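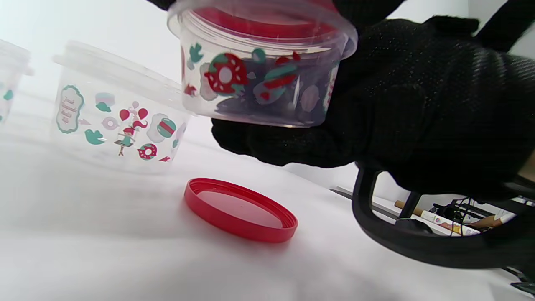

Chathurika Begum started selling sambol from her kitchen in Wollow in 2000, with a borrowed mortar and 50 jars from a closing-down sale. The jars ran out before the chillies did. She moved to small plastic tubs, clear ones with a threaded rim and a screw-on lid, red if the supplier had them, and most of the home picklers in town now do the same. Glass is still preferred for anything with a lot of vinegar.

The trade has grown slowly. Shivam Shukla grows green mangoes on three acres at Karkell and sells nearly the whole crop to home kitchens within an hour's drive. The best fruit comes off the trees in December, when it is hard, sour and no use to the supermarkets.

Council rules are the main complaint. A home kitchen has to be registered and labels must list every ingredient, including whatever is in the bought curry powder. Shiuli Sarkar gave up her lime pickle over the paperwork - she now makes it only for family.

Begum has no plans to rent a shop. Her coconut sambol keeps for a week in the fridge, and she makes it on the morning of the market, starting at 4 am.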